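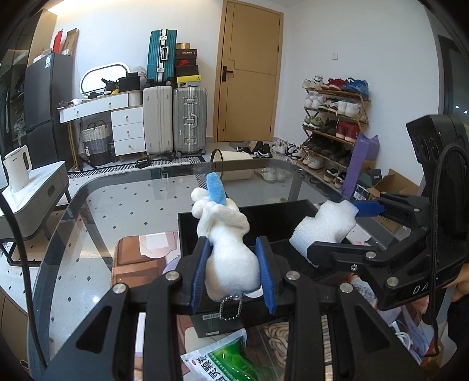 My first job at Grillard was picking things up and putting them into boxes. I was terrible at it. You'd think a grown woman could squeeze a gripper around a plush toy without a lesson, but Annatjie Nkuna watched me for a minute and then took the thing out of my hand (kindly!) and showed me how to slow down.

"You're grabbing like a person," she said. "Try it like you've only got the two fingers."

So that's the game. You work a pair of hand-held grippers, one per hand, and every pickup you make gets recorded as an example. Later the learning system goes through the whole pile and tries to work out what all those little moves have in common. My target for the visit was 678 examples, and I signed up thinking I'd be done by lunch. Ha!

Soft stuff is the worst. A plush toy squashes, so you never quite know how much of it you've got, and a broken-off lump of foam has no good side to hold. Foil packets slide. Plastic bags are just mean. Annatjie loves all of them, and she gets a little grumpy when people keep reaching for the easy boxes.

The collecting happens in ordinary homes, with suitcases against the wall and everybody's shoes by the door. Unathi Joubert, who plans the sessions out of the Tutstead office, told me the first batch was done in March on a bare bench and the system came out of it hopeless anywhere else. Move the table and it was lost. Now she wants rugs, glass tabletops, kettles in the background, the works.

She also wants the mistakes. I dropped the foam 3 times in a row and went to delete the takes, and she practically dived across the room. A drop followed by a good recovery is worth keeping, she says, as long as you mark it. The bad ones are where you just give up and use your hand.

By late afternoon my wrists ached and I'd started eyeing my own coffee mug as a grasping problem. I got to 678 a bit before dinner. Annatjie's best day is 1019, and she told me so while I was still taking my shoes off the rack.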